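I have been meaning to write up my laundry week since, well, the start of the laundry week, so bear with me. We call the project Flurnedus (don't ask, it was late when the name was picked) and my part of it is teaching a robot arm to move clothes from a basket to the dryer, by doing it myself through the controls, over and over, 81 times so far.
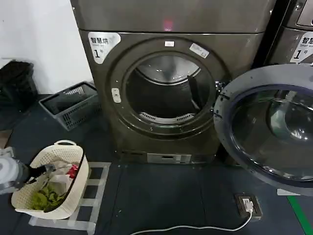 I went in thinking the basket would be the easy bit. I've picked up clothes my whole life! But when you work through a gripper you lose all the little things your fingers tell you, and a shirt that looks like one shirt is three things holding hands. My first 11 tries were terrible, and I kept every one in a folder called Rainer so I can feel better later.

What helped most was slowing down at the rim. I used to swing straight for the drum -- the door is huge when it's open -- and now I stop for a breath before I reach in. The robot learns my pauses too, of course, so I try to make them the same pause each time.

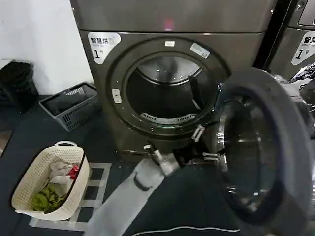

Herach, March 28, 2022

Back at it today with a fresh cup of tea and a sore neck. The plan is to get to 428 runs before we train anything, and I'm starting with small things, socks and washcloths, before I go near a bedsheet again.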